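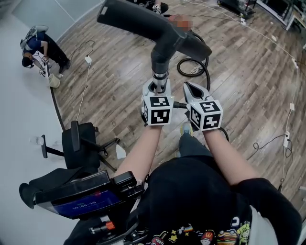
Ticket 410: Poor suction on the floor vacuum, hose and wand side
Status: Resolved
Area: Household equipment, wood-plank floors
Opened: July 2021

Original report

Hello! I'm hoping somebody can help, as I really do love this vacuum and would hate to see it retired. It's the Multer one with the long curved handle and the black flexible hose, and it lives in the ground floor flat at Ocampo House. Up until last week it was picking up everything. Now it leaves a line of crumbs along the joins between the planks, and when I lift the wand off the floor the sound hardly changes, when it used to give a good loud whoosh.

Things I've done so far:

Emptied the dust container. It was only half full.
Washed the filter and left it to dry for a full day on the windowsill.
Swapped the floor head for the small brush. No difference at all.
Checked the suction slider on the handle was shut. It was.

The motor sounds healthy and it isn't cutting out. Bare hand over the inlet on the body of the machine, with the hose off, and the pull is fantastic! So I'm fairly sure the trouble is further along.

Reply 1, equipment desk

What a good report, thank you! The hand test at the inlet is the best thing you could have done. If the pull is strong there, the motor and filter are fine and we can forget about them.

That leaves the hose, the bent handle and the straight tube. Please take them apart and try each one in turn, with the machine running:

1. Hose only, plugged into the body. Hand over the far end.
2. Hose plus curved handle.
3. Hose plus handle plus straight tube, no floor head.

Tell us where the pull drops off. Keep the hose as straight as you can while you do this. A tight loop on the floor won't kill the suction by itself, but it makes a weak result harder to read.

Reply 2, reporter

Done, and this was oddly good fun.

Step 1: strong. Nearly as good as the bare inlet.
Step 2: strong, perhaps a touch less. There's a faint hiss near where the hose goes into the handle.
Step 3: weak! Very clear drop. So it's the straight tube, isn't it?

I looked down it with a torch and couldn't see daylight at the other end. I also can't get anything to fall out when I shake it. The tube is 62 cm long with the extension pushed in, if that helps.

Reply 3, equipment desk

It helps a lot, and yes, you've found it. Something is lodged in the tube. On this type the usual place is near the narrow end, where the bore gets smaller, so anything long and stiff goes in happily and then wedges. Hair wraps round it, fluff packs in behind, and there goes your suction.

Please don't use a metal coat hanger, it scratches the inside and the scratches catch more fluff. A broom handle with the end wrapped in an old tea towel is lovely for this. Switch off and unplug first, then push from the narrow end back towards the wide end, so the plug travels into more space. Lay newspaper down. You'll be glad of it.

On the hiss: pull the hose out of the handle, wipe both faces and push it back in until it clicks. Grit on that joint is enough to hold it open by a millimetre.

Reply 4, reporter

SUCCESS! Well, mostly.

The broom handle was too fat for the narrow end, so I used a 14 mm dowel left over from the curtain job, with a strip of cloth taped on. Three good shoves and out came a felt chair pad, a lolly stick and the most tremendous sausage of grey fluff. The stick was sideways on, with everything else caught on it. I can see right through the tube now.

Also wiped the hose joint. There was a grain of cat litter in the groove (we don't have a cat, so that's one for the previous tenants). It clicks properly and the hiss has gone.

Put it all back together and did the whole hallway. Crumbs in the plank joins: gone in one pass! The only thing left is that the floor head feels very grabby now, almost sticking to the floor.

Reply 5, equipment desk

Brilliant work, and what a haul! The grabby floor head is your suction coming back. Two things to try:

Open the slider on the handle a little. It lets in air and the head will glide again. Closed is for rugs, slightly open is nicer on smooth boards.

Press the foot switch on the head so the bristles are down. With the bristles up, the flat plate sits right on the floor and clings.

We've put a spare Zandex hose seal in the cupboard under the stairs, in case the hiss returns. Part number is on the bag. It fits the Multer and the older Ceketar machine too.

Reply 6, reporter

Bristles were up! Must have knocked the switch when I was swapping heads. It's gliding beautifully now with the slider about a finger's width open. Eleven rooms and landings done in one afternoon and I had to empty the container twice, which tells you how much it had been leaving behind.

Thank you so much, I'm delighted with it.

Closing notes

Cause: blockage in straight tube (lolly stick, felt pad, fluff). Minor air leak at hose-to-handle joint from grit.
Fix: tube cleared with cloth-covered dowel, joint cleaned, bristles lowered, slider part open.
Parts used: none.
Follow-up: look through the tube with a torch at the September check. Missing felt pad on one dining chair to be replaced before it marks the floor.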